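How to test whether a robot arm can do your tidying yet

People ask whether a machine can pick up after the kids, sort the junk drawer or clear a parts bin at the end of a shift. Demonstration videos won't tell you. A simple bin test will, if you run it the same way every time and write down what goes wrong. These are the steps we use at Norncombe, and they work for a small workshop or a school lab as well.

What you need

An arm with a two-finger gripper, a deep metal bin with two compartments, two clamps, painter's tape, and a box of ordinary household odds and ends. Our control software is Vutix, but anything that lets you log attempts will do.

Step 1. Fix the bin

Clamp the bin to the work surface before you do anything else. An arm that catches the rim will shift a loose bin by a centimetre or two, and after that every grasp is off. Mark your reference positions with tape so you can put everything back after cleaning.

Step 2. Choose awkward objects

A set of identical wooden blocks tells you very little. Mix hard and soft, shiny and dull, flat and tall. Footwear is good because it has an open end and a closed end and the arm has to choose. Anything the shape of a bar of soap is good too – it sits low, has rounded edges and slides when pinched off centre. Leave out glass, blades and anything you'd be sorry to lose.

Step 3. Load one side only

Put all the objects in one compartment and leave the other as the target. Tip them in from a box. If you place them by hand you will space them out neatly without meaning to, and the results will flatter the machine. Let things touch and overlap.

Step 4. Set the rules for a pass

Decide beforehand what counts. Ours is that the object has to leave the full side, clear the dividing wall and be released in the other side without a person helping. Dropping it on the way is a fail, even if it lands in the right place. Two objects in one grasp is recorded separately.

Step 5. Run it and stay clear

Keep hands out of the bin while the arm is powered, and know where the stop button is. Run the arm at reduced speed for the first few cycles. Check that the cables have enough slack at full reach, then let it work.

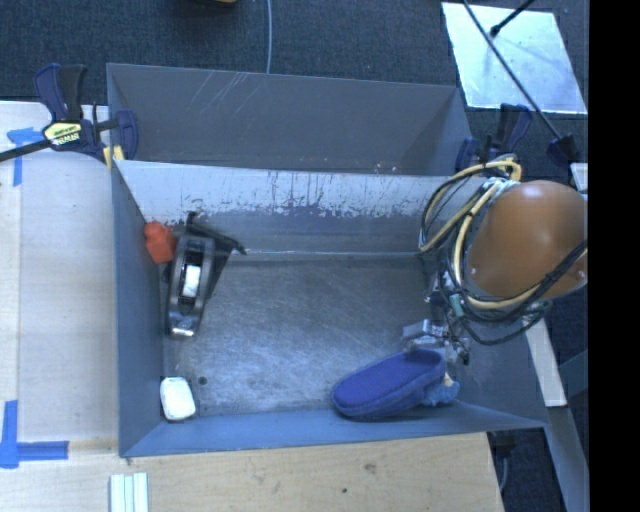
Log every attempt, including the dull ones. Our February run came to 2,416 attempts, and 143 of those ended with the arm stopping itself and waiting for someone to come over. That second figure matters more than the success rate if you're hoping to leave the thing alone while you do the shopping.

Step 6. Sort the failures

Go through the log and group them. Slips, missed grasps, objects jammed against a wall, and collisions cover most of it. Corners are the usual trouble, as there's no room for a finger on the far side. The Gounder fingers we tried were slimmer and got in closer, but they bent sooner.

So, can it do the chores?

Moving mixed things from one side of a bin to the other, slowly, with an adult in the building – yes, mostly. Putting them away where they belong is a different job. The arm also has to know that a slipper goes in the cupboard and the tape goes back in the desk, and then get itself there. For shop-floor sorting into a fixed bin we would consider it now. For a lounge room floor we would wait.

Repeat the test whenever you change the fingers, the lighting or the software. Use the same objects and at least 1,000 attempts if you want to compare results with an earlier run. The Prorkley log sheet has a column for each failure type and prints on A4.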